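Rapport d'avancement au bailleur, 19/04/2026
Projet Gasari : recyclage des emballages dans les commerces de quartier
Rédaction : Feng-yi Yen

Le premier semestre devait montrer que les commerçants trient mieux quand on leur fournit une consigne affichée et un passage régulier. Je ne suis pas en mesure de l'affirmer. 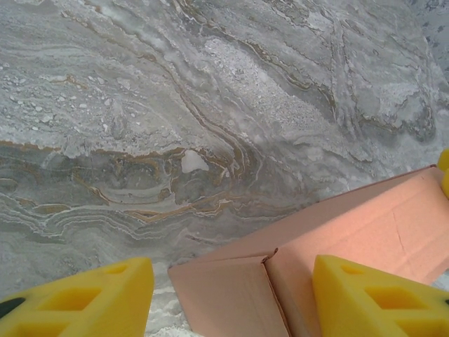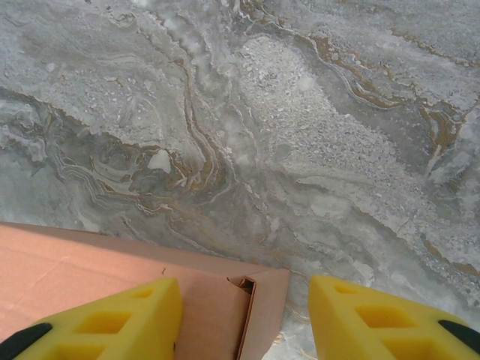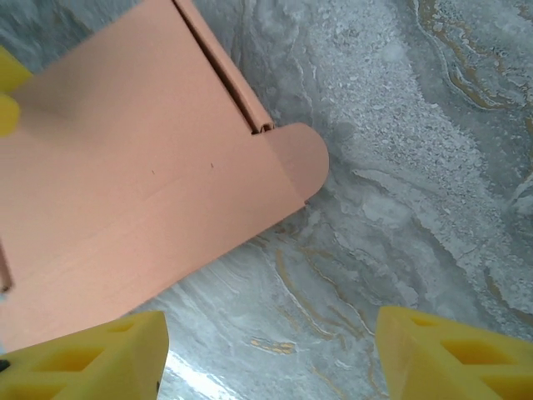 Sur les trois vues, le plan gris à motif marbré.

Skidar annonce 100 commerces inscrits. Inscrits, oui. Le fichier transmis en novembre mélange pourtant les adhésions signées et les simples demandes de renseignements, et seuls 30 magasins ont rendu une fiche de pesée exploitable. Le taux de tri « en forte hausse » repris dans la dernière lettre d'information repose sur ces fiches, remplies par les commerçants eux-mêmes.

La collecte confiée à Teixeira fonctionne à peu près. Deux tournées ont sauté sans explication écrite. Quant au logiciel Hunard, il coûte cher pour produire des courbes que l'on obtiendrait avec un tableur.

Dépenses : la ligne communication est consommée, la ligne pesée presque intacte. Je propose de transférer 1000 euros de l'une des réserves vers l'achat de balances, et de suspendre toute publication de résultats jusqu'au prochain relevé.

Reste à recevoir : le fichier corrigé de Skidar et les bons de passage de Teixeira.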